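Vornwood Opens Workshop Site to Record Training Examples for Two-Armed Robots 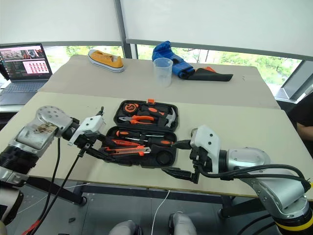

Two robot arms at an open toolbox holding hand tools.

STELCOMBE, July 28, 2018 – Vornwood has begun gathering examples of everyday handling tasks at its workshop in Stelcombe, the company announced. The recordings will be used to train Roltari, a learning system that controls two robot arms working at one table.

The first set of tasks uses household objects and hand tools such as pliers, screwdrivers and a claw hammer. Each recorded example, called an episode, covers a single task from start to finish. Operators guide the arms through the motions, and Roltari later learns from the paired camera and joint data.

Vornwood plans to collect 700 episodes in the first phase and 900 in the second, which starts in October. The work covers 19 tasks, and five operators have been trained to date.

"A toolbox is a good test," said Lucía Herrero, head of data collection at Vornwood. "Every tool has its own shape and its own place, and the arms have to work close together without getting in each other's way. We also leave other things on the table – the system has to learn which ones to ignore."

Episodes in which an object is dropped are kept and labeled separately. Noelia Manzano, who leads the review team, said each recording is checked by a second person before it enters the training set.

A second table will be set up at the company's Bañuelos office later this year, using the same arms and the same task list.

Vornwood develops control software for robot arms used in light assembly and repair work.

Media contact: Press Office, Vornwood, Stelcombe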